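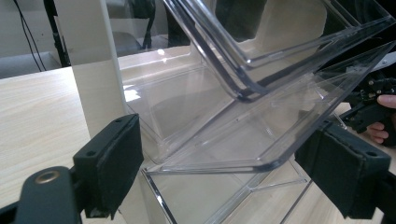
Clear plastic pieces with rounded rims, overlapping.

Flara opens sorting and packing room in October – clear trays, boxes, one long routine

FOR IMMEDIATE RELEASE

Flara, the home storage supplier, opens its new packing room this October. Clear organizer pieces for drawers, desks and bathroom shelves. Sorted by hand, checked for scratches, boxed, out the door. First run is 2,487 pieces – biggest so far for us.

"People want to see what's in the drawer," said Adjoa Baidoo, head of product. "Clear does that. It also shows every fingerprint, so the checking table matters alot."

Colorless range only for now. Tinted pieces later, no date yet. Sets go out under the Isier name, single pieces stay under Flara. Stores get 70 sets each to start, reorders open the same week.

Packing is led by Reynaldo Soriano. His rules are short: clear the table before each batch, keep the box at the corner, one size at a time. Nested pieces get pulled apart and looked at one by one – rims first, then the flat sides. Anything scratched goes in the seconds bin and is sold at the outlet counter from 9 a.m.
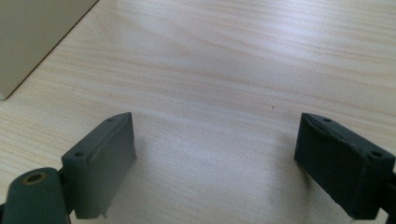

Can stores order single pieces instead of full sets?
Single pieces can be ordered in any mix, with a minimum of 200 per order.

Paper inserts are gone from the sets, replaced by a printed size guide on the box lid. Returns adress is unchanged. Old Isier price lists are no longer valid, please recycle.

Samples for press and buyers on request – say which size, drawer or shelf.

Press contact: Evanthia Kourkoulas, Flara press desk
Trade orders: Fahad Usmani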